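## 4. Separating the Floor from Things Worth Grasping

### 4.1 Why we gave the floor its own stage

Readers who have followed us this far will have noticed that the controller described in Section 3 takes a good deal on trust. It assumes that somebody upstream has already decided which parts of the wrist view are floor and which parts are not, and it plans the approach as though that decision were settled. In our first version of the software it was anything but settled. We had a single segmentation network, trained on plain tabletops, and we asked it to do everything at once: find the object, find the support surface, and find the walls of the work area so the planner could stay clear of them. On plain surfaces it did this very nicely, and we were rather proud of it. Once we moved to patterned surfaces it began to report objects almost everywhere.

The trouble is easy to state. A network that has learned "an edge means a boundary" will find a boundary wherever the brightness changes quickly, and a marble pattern is made of such changes. Each white vein became the rim of some flat, thin, imaginary thing, and the planner, being an obedient piece of software, set off to pick it up. Treasa Quinlan spent the better part of June collecting these cases, and it was her notes that persuaded the rest of us to stop tuning the old network and give the floor a stage of its own. We call that stage Mulligan, partly for its main feature: it lets the planner take back a proposal before the arm has committed to it.

### 4.2 How the stage works

Mulligan sits between the wrist camera driver and the grasp planner. It receives each frame together with the joint readings from the arm and the current opening of the gripper. From the joint readings we know where the camera is and which way it is looking, and from the opening we know where in the frame the fingers ought to appear. Both of these are things we would be foolish not to use, and yet our first version used neither.

The stage then does its work in order. To begin with, it draws the expected outline of the two fingers from the gripper model and removes that region from further thought. We widen the outline a little, because the model is smoother than the real fingers and the camera mount flexes slightly when the arm slows down. Pixels in the widened band are marked "unknown" and never "free," so that an object touching a fingertip cannot be lost by being called part of the finger.

Next, it fits a ground plane. We had hoped to fit the plane from the veins themselves, which offer plenty of features to track from one frame to the next, and on a well-lit surface this works. It works much less well where there is glare, because a highlight moves with the camera and drags the fit along with it. We therefore take the plane from the arm calibration and let the tracked features correct it only slightly, with a limit on how far any one frame may pull it. This is a cautious choice, and Eimear Costello argued for a bolder one through two drafts of this paper; her version is kept in the code as an option, and we would encourage anyone with a more diffuse light source to try it.

Last, the stage asks of every remaining edge whether it behaves as if it were painted on the plane. As the arm moves, a mark lying flat on the floor shifts in exactly the way the plane predicts. The edge of something with height shifts differently, and the difference grows as the camera comes closer. We add up this disagreement over a window of 20 frames, and only when a region has disagreed steadily for the whole window does Mulligan pass it to the planner as a candidate. A region that agrees is called floor, however bright or dark it may be.

### 4.3 Walls and corners

The walls deserve a few words of their own. Our work area, which the group calls Clalteven after the name of its configuration file, has walls with strong repeated markings. The markings are a gift to localization and a nuisance to nearly everything else. Repeated shapes look alike, and a matcher that slips by one shape along the wall will happily report that the camera has jumped sideways. We guard against this by refusing any match that would require the arm to have moved farther than its own joint readings allow. The check is only a few lines long, and we wish we had written it much sooner.

We also treat the line where a wall meets the floor as a hard limit for the ground plane. Without that limit, the fitted plane carries on underneath the wall, and markings on the wall are tested as if they were lying flat. They fail the test, of course, as they should, and they then arrive at the planner looking like splendid tall objects. With the limit in place they are handed to the wall model instead, and the planner only learns that there is something there it must not touch.

### 4.4 What the wrist camera sees

Figure 3 gives a good idea of the kind of view the stage has to deal with, and it may help the reader to keep it in mind through the rest of the section. The veins differ a great deal in length and brightness, and the long bright diagonal one is just the sort of feature that our first network liked to treat as the edge of an object. The wavy darker seam across the middle raises a different difficulty, as a soft dark band can pass for a shadow, and a shadow is normally fair evidence that something is standing nearby.
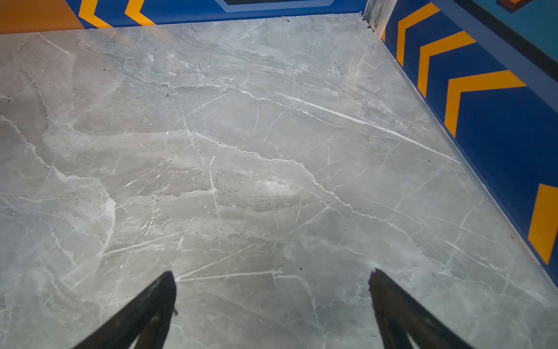 **Figure 3.** Wrist camera view with the gripper open over the marble-patterned floor. White veins, a diffuse highlight near the center, and small dark specks all compete with true object edges; the chevron-marked walls bound the work area.

The small dark specks were the subject of more discussion than their size would suggest. Dust or debris does, strictly speaking, have height, and a sufficiently patient version of our test might well say so. We settled the matter with a minimum size, measured on the plane instead of in the image, so that a speck does not turn into a candidate simply because the camera has come down close to it. Anyone hoping to pick up very small parts will need to lower this value and should expect to do some sweeping.

### 4.5 Taking back a proposal

Even with all this care, a false candidate now and then reaches the planner, most often near a highlight. Here the retraction feature comes into play. Each candidate carries a confidence that goes on being updated during the approach, and the planner checks it at every replanning step until the fingers are 40 millimeters above the plane. If the confidence falls below the threshold before that height, the candidate is withdrawn, the arm backs up along the path it came by, and the region is remembered as floor until the scene map is next cleared. Below that height we let the approach finish, as a late change of mind proved harder on the gripper than a harmless empty grasp.

We considered a softer scheme, in which a doubtful candidate would be given a slower approach with more frames to make up its mind. The Gomton planner, on which ours is built, would support this without much trouble. In our hands, though, the slower approach changed the camera motion so much that the motion test itself became weaker, and the two effects were hard to pull apart. We have left it for later work, along with the question of how the stage should behave when the floor itself can shift, as a loose mat would. For that case the whole idea of a fixed plane needs rethinking, and Section 6 sets out the little we can say about it so far.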